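Gradham Pride Memorial Walk
Route and stewarding safety check, May 26, 2026
Checked by: Yayra Amoah. Seen by: Philomena Frimpong
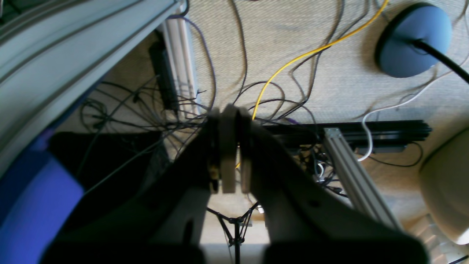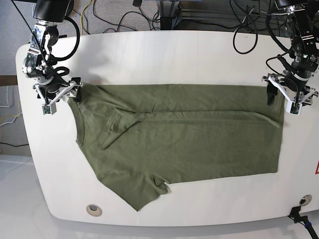
Second picture: olive green T-shirt on the white table.

1. Road closure, Lamptey Street: OK. Signs go up the evening before.
2. Rainbow crossing: ACTION. Paint worn at the north kerb and slippery in rain. Juraj Tóth to ask the council for grit.
3. Pause for the minute's silence: OK. Walkers stop behind the crossing, hearse bay kept clear.
4. Stewards: ACTION. 66 signed up, 94 needed for 600 walkers. Kojo Amegashie is ringing round the churches.
5. First aid points: OK. 4 on the route, last one outside Esum Hall.
6. Step-free access to the hall: OK, side door only. Needs a sign.
7. Candles: not allowed indoors. Akosua Amegashie has told the choir.
8. PA system: not tested, no power on the day of the visit.

Items 2, 4 and 8 to be checked again in July.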